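**Hedell floral wallpaper, ref. 1467**

White ground with large painted flowers: orchids, lilies, red buds, daisy-like blooms and a ruffled pink carnation type, with sprigs of red berries between them. The leaves carry a small dotted pattern. It is a busy paper and suits a small space, such as an alcove, a cloakroom or the back of a display booth.

- Paste-the-wall, no soaking needed
- Wipe with a damp cloth — no scouring creams
- Order all rolls together so the batch numbers match
- Samples are sent flat, by second-class post

Start with a full flower near the middle of the back wall and work out to both sides. The match is lost in the corners unless you allow extra, so add one roll for every two internal corners. Where the corners will be covered by a metal post or trim, you can cut straight to the edge and skip the overlap.

Trim the bottom after the worktop is in, not before. The paper goes well with a pale top, and a white marble with soft grey veining sits comfortably under it.

Also in the range: Asach (ref. 1402), a plain off-white, and Stoica (ref. 462), a narrow stripe. Both are sold by the roll. Orders placed after December 23, 2020 will be sent out in January.

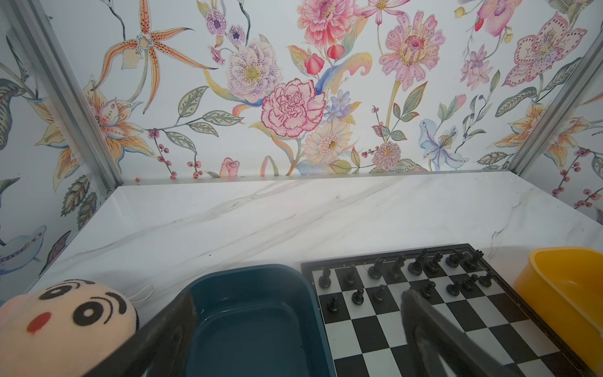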